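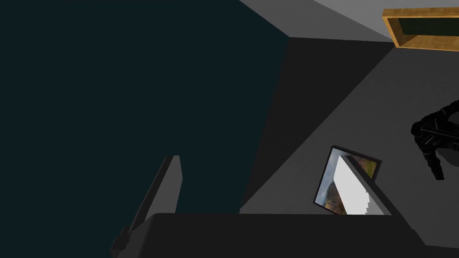 Interior color zoning is the practice of using blocks of paint or finished surface to mark off the parts of a room. It is applied mainly in kitchens, studio apartments, and other rooms that serve several purposes without walls between them. A zone may be as small as a door panel or as large as a full wall. In the most common arrangement, one large, flat area of a very dark color, such as a deep blue-green, is set against plain gray surfaces, and a warm yellow-brown wood tone is added in a small amount. The dark area is known as the anchor. The gray surfaces are called the field, and the wood tone is called the accent.

History

Painted zones were in use in the row houses of Fustlow long before the practice had a name. Kitchens there were shared between households, and each household kept to its own painted section of wall. The local building office recorded 266 such kitchens, of which 163 still had their original colors when the survey closed. A similar custom existed in Nakovberg, where the lower part of the wall was painted dark to hide soot and the upper part was limewashed every April.

The term itself came into general use through the Plandia housing program, which issued a printed color guide to new tenants. The guide listed 122 colors arranged in six groups. Later editions dropped the groups and sorted the colors by how much light they reflect.

Principles

The anchor is normally placed on the side of the room that receives the most daylight, where a dark surface is least likely to make the space feel closed in. Matte finishes are preferred for large areas. Gloss paint shows dents and uneven plaster, and it is usually kept for trim and doors.
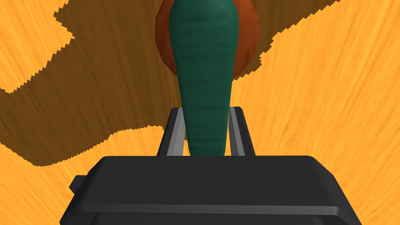 Does a dark wall make a small room look smaller?

It depends mostly on the lighting. A dark wall that is evenly lit can seem farther away than a pale one, while a dark wall in shadow tends to feel closer.

Regional variation

In the Tănase district, zones traditionally stop at shoulder height and end in a thin painted line. Fustlow zones run from floor to ceiling. Both forms are still found in new housing, although the painted line is now often replaced by a strip of molding.

Last reviewed Jul 10, 2020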